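Broda Fabric Scissors: Sharp, Heavy and a Little Full of Themselves

I bought the Broda shears in May, after my old pair met a zipper pull at speed. They come in a box lined with felt, which is more than I can say for anything else in my sewing room, and the leaflet inside refers to them as "your cutting companion." I already have a cat.

First, the cutting. Through quilting cotton they are a joy. I stacked five layers for a set of log cabin strips and the bottom one came out the same width as the top, something my last shears treated as optional. Wool felt is no trouble. Silk scraps are another matter: the lower blade has no serration, so anything slippery slides off toward the tip and you end up with a curve you didn't ask for.

The handles are where Broda and I part ways. They are molded for one hand, belonging to one person, and I have yet to meet her. After some 7 yards of denim I had a dent in my thumb that was still there at supper.
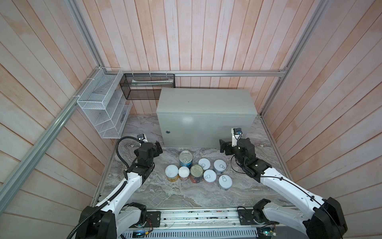 Kadri Laur wrote in after my first notes on these went up: I've had the eight-inch Brodas for two years and the thumb thing goes away if you wrap the loop in bias tape. It looks awful. Also, don't let them near batting, it gums up the pivot and you'll be picking fluff out with a pin all evening.

I tried the bias tape. It does look awful, and my thumb is fine. The batting warning came too late for me, and the pin works.

The pivot screw can be adjusted with a coin, and you'll want to do it. Mine arrived so tight that opening them was a form of exercise. A quarter turn fixed it. Fraser Gourlay, who shares my table at the Zestdale collage nights, prefers his looser still, but he mostly cuts cereal boxes and I don't let him touch mine.

Compared with my Gilbert pair, the Brodas hold an edge better and weigh noticeably more. The Gilberts are nicer for appliqué and for hanging threads. If you mainly cut long straight pieces on a table, get the Brodas. Left-handers are out of luck for now, as there's no version for them.

Four stars, bias tape not included.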